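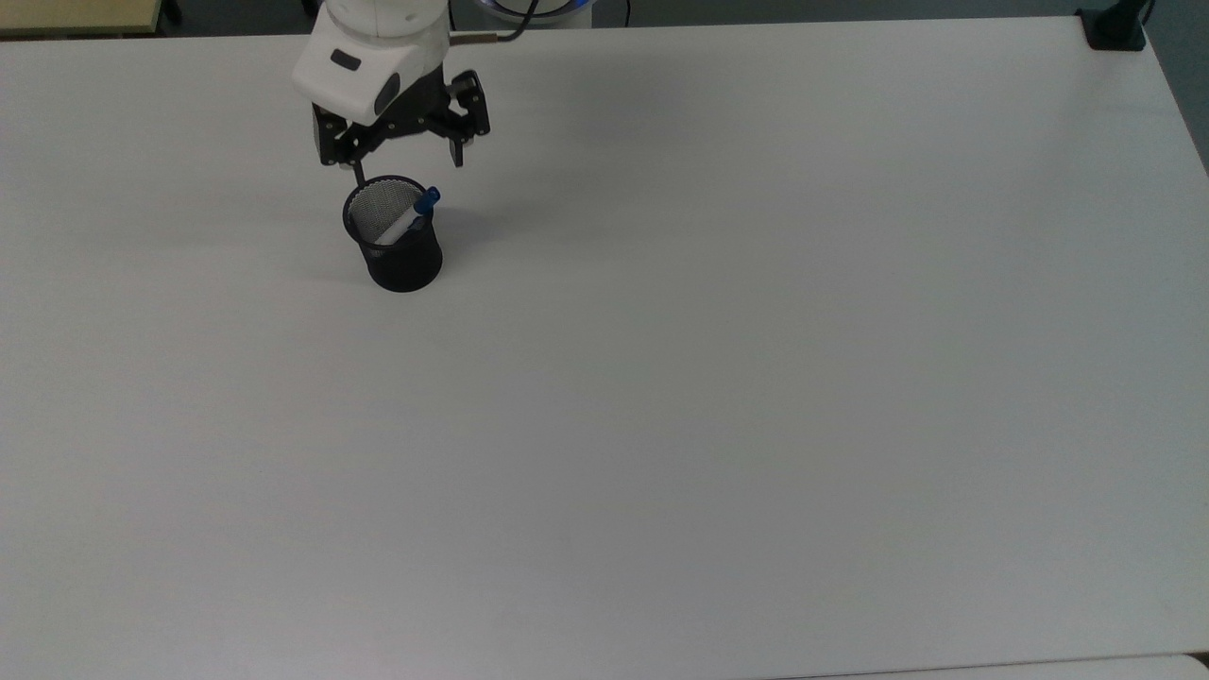 2019-06-21, Hindcombe bench, arm 2

Gripper fault came back this morning. Third time since we put the Clurnus fingers on, and the first time I was standing next to it, so I'm writing down as much as I can before I start changing things. The job was the usual pen pick: come in over the mesh holder with the fingers open, go down, close, lift, move over, put it back. The holder has one pen in it, white barrel, blue cap, and it leans over to one side of the rim. With the gripper spread wide the left fingertip comes very near the rim on the way in, so there is not much room for a position error before something gets hit.

What happened: run started at 9, first cycles fine. Then on one approach the gripper reported OPEN while the fingers were still moving. The sequencer took that as done and started the descent. Left finger came down on the rim and pushed the holder sideways before the force limit caught it. Arm went to protective stop. Holder has a small dent, pen is fine, fingertip has a scuff on the outer face. I was at the keyboard and not reaching in.

Log from the Testard controller says the open command was acknowledged and the status bit went high 6 ms later. The fingers can't open in 6 ms. A normal open takes close to 800 ms at the speed we run. So either the bit is stale from the previous cycle or it is being set on receipt of the command and not on arrival. I went back through the two earlier stops and the timing looks the same in both. We wrote those up as bad holder placement. That was wrong, and I've put a note against both entries.

Things checked before lunch:

Cable. Unplugged, looked at the pins, plugged back in. Wiggled it through a slow jog with the status page open. No dropouts. I had wanted it to be the cable.

Supply voltage at the gripper during open and close. Steady.

Finger screws. One on the right side took maybe an eighth of a turn. Don't think it matters, but marked it with paint pen so we can see if it backs off.

Firmware. We are on the version that came with the fingers. The Strazds rig in the next bay has the older one and has never shown this, but they also never open all the way between picks, so it isn't a clean comparison.

After lunch I put in a temporary check. Sequencer now ignores the status bit and reads finger position instead, and won't start down until position has held still for a short settle time. Speed on the descent cut by half. Protective stop threshold left where it was.
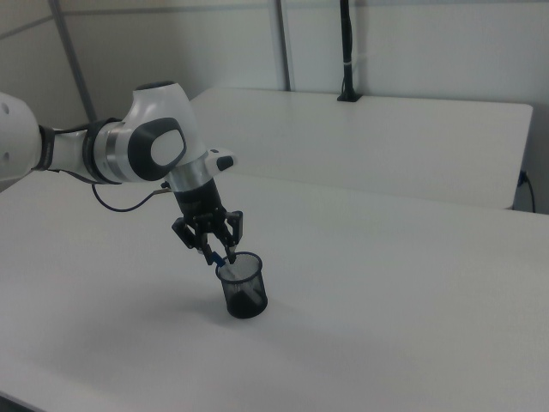
Ran it like that for the rest of the afternoon with the E-stop in my hand. No stops and no contact with the rim. The false OPEN still showed up in the log twice, so the fault is still there and the check is only covering for it. Cycle time is worse, mostly from the slower descent. I'd leave the slow speed in until we know more.

Safety side: the force limit did its job on the rim, but it let the holder move a good way first. If that had been somebody's fingers resetting a pen it would have hurt. Until this is closed, nobody puts a hand near the holder with the arm enabled, including "just to straighten the pen". Disable, fix, enable. I've taped a note to the pendant saying the same.

The other thing that bothers me is the restart. After the protective stop the program offered to resume from the same step, with the finger still resting on the rim. Resume from there would have pushed straight down again. It should go back up to the safe height first. Needs changing on all the pick jobs, not only this one.

To do:

Ask Clurnus what the status bit means exactly. Send them the log with all three events.

Swap firmware with the Strazds unit and run 3,000 open/close cycles with the arm parked, logging bit and position together.

Retract before resume, all pick programs.

New holder. The dented one still stands flat but the rim isn't round any more, and I don't want that mixed up with the results.

Find out why the first two stops got signed off without anyone opening the controller log (me, one of them).

Leaving the arm powered down overnight, program saved as pen_pick_poscheck. Don't run the old one.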